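Print this page | E-mail this page

Nallbridge College Robotics Club
Second progress report to the Allberg Fund
Date of report: 2024-07-03

Summary

The Allberg Fund gave the club a grant to run a student project on table clearing with hand-held grippers. The first report covered the purchase of parts and the building of the tools. The present report covers the work up to the end of June, the money spent and what remains to be done before the Drullden student competition.

The project is on schedule except for the bottle work, explained below. Fourteen students are taking part, in pairs. They record in their own rooms and at home as well as in the college workshop, as the competition rules reward a program that copes with places it has not seen before.

Recording work

By the end of June the pairs had handed in 554 recordings. Of these, 145 were rejected at checking, mostly for stopping too early or for a hand getting in the way of the lens. The rest have been labelled and stored on the college server.

Each pair sets out packaging and small household items on a table, then clears them with two grippers, one in each hand. Students were asked to use whatever was already in the house and to leave the room as it was. Paper cups, clear plastic tubs, boxes and bottles make up most of the items. Upright items were covered in the spring, and the June sessions dealt with items lying on their sides, which the students find harder to pick up cleanly.

A patterned cloth was allowed on the table from June onwards. The spring recordings were nearly all made on plain tops, and the first trained program did badly as soon as a check or stripe was put under the items. Clear plastic was the worst case, as the pattern shows through it.

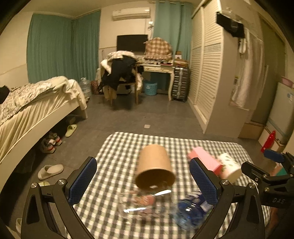
Changes to the grippers

The blue finger pads have been kept. Two other pad materials were tried and dropped, one because it marked the cups and the other because it peeled at the corners after a few days of use. The screws on the finger linkages worked loose on several tools. Students now check them before each session and the number of repairs has gone down.

Wide paper cups are still a problem when they are on their side. The fingers can close on the rim or round the body, and pairs had been doing it both ways. It was agreed in June that all pairs would take the body of the cup – this has made the recordings more alike, though some of the older ones will have to be set aside.

Training

Training is done on the shared machine in the Zakaria building. The club has used 183 hours of its allowance. Results on boxes are good. Results on cups are fair, and results on bottles are poor. The bottle recordings came from only three homes and there is too little variety in them. More will be made over the summer.

Money

The club has spent £2111 of the grant to date, on finger parts, pads, screws, storage and bus fares. Receipts are attached to the paper copy of this report. No change to the budget is asked for.

Next steps

More bottle recordings from at least six further homes.
A second round of training once those are in.
A trial run at Drullden on the competition tables, if a slot can be had.
A short guide to the grippers for next year's students.

Print this page | E-mail this page

Comments (3)

Will the guide be put online? We run a similar club and have the same trouble with screws.

We used thread lock on ours and it held, but you need to let it set overnight.

My daughter is in one of the pairs and has enjoyed it a great deal. Please could the summer session dates go up soon.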